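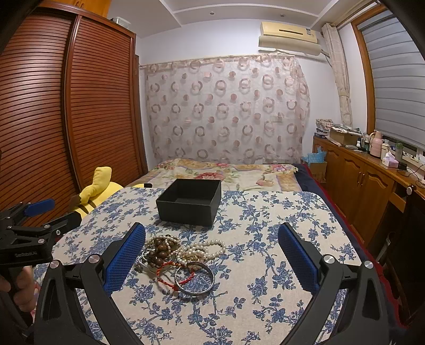
I used to love a think tank. I mean it. For years I had three or four of their newsletters landing in my inbox before breakfast, and I'd read them with my toast and feel like a person who understood shipping lanes. Then last month I went looking for who pays for one of them, and I've been in a bad mood ever since.

The one I have in mind is the Nanwood Institute. If you follow foreign policy in this country even a little bit, you've heard from Nanwood, though you may not have noticed. They're the "independent analyst" on the radio at ten past seven. They're the "security expert" in the fourth paragraph. When the government wanted to talk up its new port monitoring deal in the Pacific, Nanwood had a report out the same morning, 78 pages of it, saying that port monitoring was the great neglected question of our time and that we should get on with it.

The company selling the port monitoring is called Dranero. Dranero also gives money to Nanwood. I know this because Nanwood says so, on page 3 of its annual report, in a list of "supporters and friends" set in the sort of type you find on the back of a shampoo bottle. So it's disclosed! Everyone involved will tell you it's disclosed, and they're right, and I'd like to know how many people driving to work that morning had the annual report open on the passenger seat.

I did something a bit obsessive after that. I went back through the coverage of the deal in the big papers and the broadcasters, everything I could get through my library card, and I looked for the sentence that says "Nanwood receives funding from Dranero". It's a short sentence. You could fit it in anywhere. I found it once, in a student paper, in a piece by a second-year named Luminița Neagu, who had apparently just typed both names into a search box and pressed enter. Good on her. I hope somebody hires her before she works out what the pay is like.

Now, I don't think there's a conspiracy, and I get a bit tired of people who do. I've got friends in newsrooms. They're filing four stories a day and the foreign desk is two people and a pot plant. If you need someone to explain a Pacific port by noon, the Nanwood number is right there, and the voice on the other end is pleasant and clear and knows how to talk in eight-second bits. I asked Dario Greco, who I used to work with and who still does the early shift, why they never mention the funding. He said, "You can't put a family tree in a radio intro." Fair enough. But we manage it for other people. If a union official comes on to talk about wages, we say she's from the union. If a bloke from the miners' lobby comes on to talk about mining, he gets his title read out and we all adjust our ears accordingly. The think tank fellow gets "independent", and I'd love to know what of.

And try this one on. Suppose it was somebody else's government and somebody else's company. Suppose a research outfit in a capital we don't much like had put out a glossy report, on the very day their ministers announced a surveillance contract, and suppose the contractor was paying the researchers. We would not call those people analysts. We'd have a special word for them, and a graphic with arrows on it, and probably a Senate inquiry. I've read those stories, I've enjoyed them, and some of them were very well done. I'd just like us to use the same arrows at home.

The people who live near the actual ports come off worst in all this. There's a woman named Ayantu Woldegiorgis who has spent years writing about harbour towns and the folks who work in them, and she made a point at a talk I went to that I haven't been able to shake. She said that in all the argument about who should be watching the ships, she'd hardly heard anyone quoted who had ever tied one up. I went home and checked the Nanwood report. It has 200 footnotes. I read every one of them (I told you, obsessive), and they cite defence papers, other think tanks, conference speeches and quite a lot of earlier Nanwood. I couldn't find a harbourmaster. I couldn't find a fisherman. There's one mention of "local stakeholders", who are expected to be supportive.

I should own up to something here. Back when I was freelancing I took one of these trips myself. It was the Florley Dialogue, a couple of days in a very nice hotel, flights covered, with a gift bag and a dinner where I sat beside a retired ambassador who was terrific company. Did anybody tell me what to write? Not once. They didn't need to. I came home thinking the people I'd met were sensible, and the ones I hadn't met were a bit shrill, and I wrote my piece with that feeling sitting underneath it. I put a line at the bottom saying who'd paid. My editor at the time, Evanthia Alexiou, moved it to the top, and I was cross with her for a week. She was right and I've told her so since.

What would I like? Pretty small stuff. Put the funding in the same sentence as the name, every time, on air and in print. If it's too long to say, ring somebody else. There are universities full of underpaid people who know a great deal about ports – Kamala Lobo wrote an entire thesis on them and tells me her phone has been very quiet. And drop "independent" altogether unless the reporter has checked, the way you'd check an age or the spelling of a surname.

I wrote to Nanwood before sending this in. I got a courteous reply saying funders have no influence over their findings, that their research is reviewed internally, and that I might like to come along to their May forum on trust in public institutions. There's a lunch. I looked up who's sponsoring it, and you can too, it's on the second last page of the program, under the parking instructions.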